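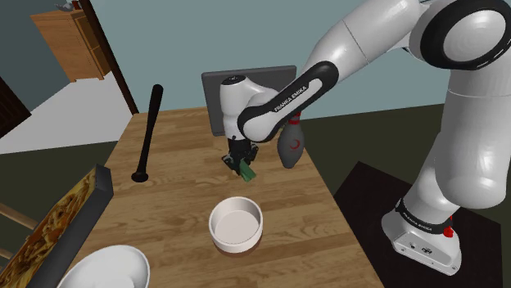

REVIEWS / AUTOMATION

Rivance wants you to practice on junk

By Wajid Gondal

Two weeks with Etetus. Eleven evenings if I'm strict about it, and a lot of cold tea.

Quick version for people in a line somewhere. Etetus is a subscription. You get a simulated tabletop, a simulated Franka arm, a pile of household stuff to pick up, and a log of every try. No hardware. Nothing to bolt down. Rivance, the outfit behind it, sells it to schools and small shops that would like to know if an arm is any use to them before they buy one. Fair pitch. I went in grumpy.

Setup first. The download took most of a lunch break and the installer asked me the same question twice. After that, fine. Pick a room, pick a table, pick your clutter. The starter room, called Dhanial for reasons I never got out of anyone, comes with 31 objects and the mix is odd in a good way. A bowling pin. A baseball bat. Bowls. A green thing I kept calling the clip. You're not sorting neat cubes on a gray plane, which is what most of the cheap packages give you, and which teaches you very little about a kitchen or a stock room.

My test job all the way through was dull on purpose. Reach over the table, get the fingers down around the green piece, don't clobber anything. Sounds easy. Try it with a pin standing right there.

I ran it 303 times on the default settings. Clean pickups: 153. So half, near enough. Most of the misses were the same miss, fingers landing a hair long and pushing the thing along the wood. I changed the approach angle, slowed the last bit of the drop, and things got better fast. The log helped a lot here. Plain columns, opens in any spreadsheet, no special viewer. More of this please.
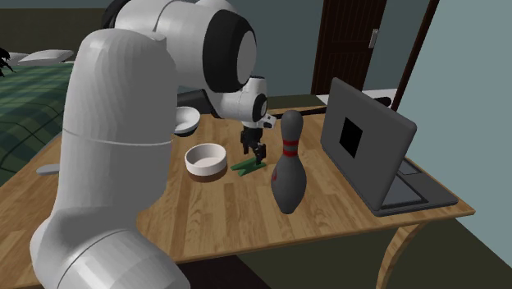
Fingers down by the green piece, with the bowling pin and laptop close by. Render: Etetus

The look of it? Good enough. Wood grain is nice, the blanket is nice, shadows a bit soft for my taste. You can swap camera views mid-run and you should, becuase a reach that looks perfect from one side can be way off from the other. I lost a whole evening to that. My fault.

Contact is where I'd spend money if I were Rivance. Light stuff slides too easily. Bump the pin and it goes over in a way that felt floaty to me, like it was thinking about it. There's a friction setting, buried three menus down, and the manual gives it one line. One!

I called Ehsan Bugti, who looks after support there, and moaned. He was decent about it. "The menu is bad, we know the menu is bad," he told me. A new panel is due in November. He also said the friction values are set low so beginners get to see mistakes early. Hmm. Maybe. I'd still like to be told that up front.

Versus Gramen, then, since everyone will ask. Gramen is the one I've used for years. Faster to load, tidier menus, much duller rooms. Its arm is a generic thing with no real maker's shape to it, so what you learn about reach doesn't carry over to much. Etetus wins on that easily. Gramen wins if your computer is old. Mine is, and the fan sounded like a hair dryer from start to finish.

Price is per seat, per month, and a classroom bundle covers up to 11 seats. Ask for the bundle even if you only need half of it, the math works out. Cancelling took me one click, I tried it and then signed back up.

Would I pay for it? For a class, yes, today. For one person at a kitchen desk, wait for the November update and see if they sort the friction menu out. Also the save button is the same color as the reset button. I found that out on run 303.

Good: real arm, messy tables, great logs
Bad: floaty contact, thin manual, those two buttons
Needs: a newish graphics card and some patience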